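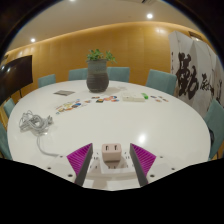
According to Leokadia Chmielewska, most errors in grasping begin long before the fingers close. At Sellerov she maintains the planner which decides where a gripper should go, and for two years people asked her why it was so nervous near small things. Her answer did not change: the planner believed whatever perception told it.

A power adapter in a power strip is a hard case. It is small and pale, the strip is pale also, and a fisheye lens bends both. The old software gave one pose and one score. The new version, named Brostier, keeps 14 possible poses alive until the fingers are near, and only then lets them go one by one.

Search articles Go

The team trained it on 946 short recordings made with hand-held grippers. Another 435 were put aside for testing. Labeling took until June – much longer than the code.

I asked to see the tool they use every day. It is a plain viewer with a timeline, and under it a gray band which becomes wider when the planner is unsure. Chmielewska stops at such places and writes a note. She had 40 of them open when I came.

We use cookies to remember your settings. Accept Manage

Cables remain a problem. The model still takes a loop of cord for a solid edge – she will work on this next.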